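Harnside 500 bath towel: review after 18 washes

The Harnside 500 is a mid-weight cotton bath towel sold singly or in sets of four. The number refers to the stated fabric weight in grams per square metre. I bought a set in blue to replace a batch of Tichý towels that had gone stiff and started to shed along the hems. All four have been in use since October.

Construction is conventional. The pile is looped on both faces, the cotton is given as 100 per cent on the label, and the side hems are turned twice and lockstitched. The end hems carry a second row of stitching. There is a flat woven band near each end, and this is the weakest part of the design. It shrinks more than the pile does, so after the third wash the ends draw in and the towel no longer folds square. Pulling the band by hand while the towel is damp corrects most of it. Ironing does the rest, but I doubt many buyers will bother.

Absorbency was poor out of the packet, as it usually is with a finish still on the fibre. Two washes at 40 without softener cured that. From then on one towel dried one adult with long hair and was still usable, which the Tichý never managed. 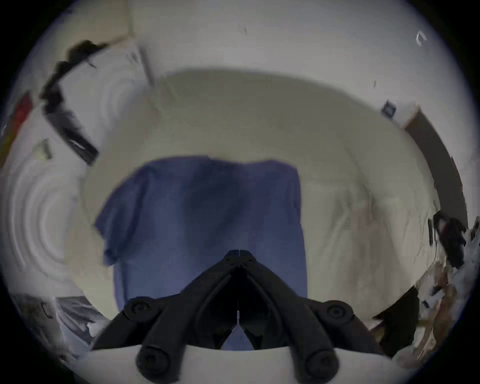 Blue cloth laid out on the bed.

Colour loss has been slight. The first wash tinted the water and marked a white flannel that I had left in the drum by mistake; the second wash ran clear. Anyone buying the darker shades should keep them apart from whites for longer than the single wash the label suggests. I have not tried the towels with bleach and the label advises against it.

Drying time is the main cost of the weight. On an indoor airer in an unheated room, a towel hung double was still damp at the fold the next morning. Hung single it was dry. In a tumble dryer the full set needs a longer programme than the Tichý did, and the hems come out last.

Romana Kopecký, who shares the laundry room, bought the Valach equivalent at the same time and we have compared them as we went. The Valach is thinner, dries faster and has no woven band, so it keeps its shape. It also snags. Hers had pulled loops by the sixth wash — mine have one, on a corner, trimmed with scissors and no worse since.

The hanging loop is sewn into the long side, where it belongs, and has held on all four.

Recommended for a bathroom with a heated rail. Without one, I would look at the Valach first.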